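Last updated July 7, 2026

Gretari says he never asked for the extension, do we buy it?

courtside_moth
So I finally watched the whole exit interview and I'm more confused than before. Gretari says he wanted to stay, the team says he wanted to stay, and yet the qualifying offer sat there all through June and he let it lapse. If both sides are that happy with each other, who picks up the phone?

benchmob88
His agent does, and his agent works for Flustel. Same agency that got Plendov out of town two summers ago. You can't look at that and tell me it's all about "fit."

courtside_moth
Plendov wanted minutes though. He was playing 8 a night behind a guy with a bad knee. I'd have left too! 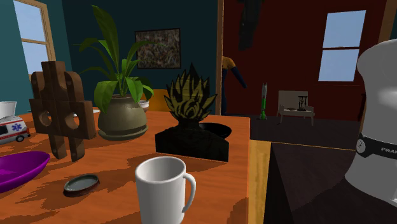

Posted by tallgrass_joe | 176 posts

I'm going to stick up for the front office a little, which I know makes me popular around here. They offered him the same structure Nakamura signed — two guaranteed years and a team option — and Nakamura was coming off a better season. What were they supposed to do, pay the backup more than the starter? The locker room would have loved that one.

benchmob88
Nakamura is 33, Joe. Gretari is 25. You pay for what's coming, and a team option on a 25 year old is basically telling him you're not sure. I'd have been insulted.

tallgrass_joe
Insulted by a raise, okay. He shot under 30 percent from three after the break. I like the kid, I have the jersey, but come on.

lyazzie_hoops
Hi all, Leilani Yazzie here, I do the weekly newsletter some of you get (all 700 of you, bless you). I was in the room for that interview and the clip going around leaves out the part where he was asked about the option year directly. He said he "didn't love it" and then he laughed and changed the subject to his summer camp. Make of that what you want. I came away thinking it was the option and not the money.

courtside_moth
Oh that's interesting, thank you! So if they drop the option he's back?

lyazzie_hoops
I wouldn't go that far. I think there's a conversation to be had, and I think it gets harder every week he's working out with somebody else's guys.

benchmob88
Vindicated. Screenshotting this.

tallgrass_joe
She said she wouldn't go that far, Ben. Anyway I'd still take the option over a third year fully guaranteed, and if he walks, give those minutes to the rookie and see what you've got.

courtside_moth
The rookie can't guard a parked car, but sure.

176 comments | 8 shares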